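Beverley Goodall is late for our call, and then she's sorry, and then she's talking before I've got the notebook open. The pantry in Cheetham reopened in June. New roof, same people.

"We had buckets on the shelves," she says. "Buckets. You'd move the beans to save the beans."

She spent 2 years writing letters to get the roof fixed. The county sent forms. She filled in the forms. More forms. In the end the money came from Hirnora, the bakery chain, which put up $3,000, and from a supper at the grange hall that sold 200 tickets.

"I thought we'd sell forty. My sister made the chili. Then she had to make it agian."

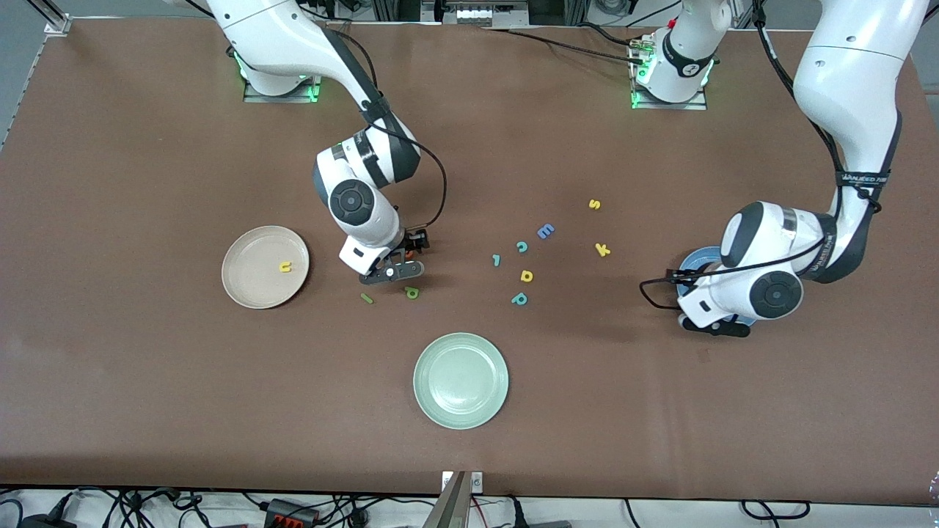 What people want has changed, she says. Less canned soup. More cooking oil, diapers, coffee. Coffee most of all.

"People are shy about asking for coffee. Like it's a treat. I drink it all day, so why shouldn't they?"

Hours are the sore spot. The pantry closes at four, and plenty of folks are still at work. Goodall wants evenings. She'd need two more drivers and a second key, and the key is proving harder.

Does she ever think about quitting? Long pause. A truck backing up somewhere behind her.

"Every winter. Then its spring and somebody drops off rhubarb."

She has to go, the truck is hers to unload. She'll call back about the evening hours, she says, once she's heard from the landlord.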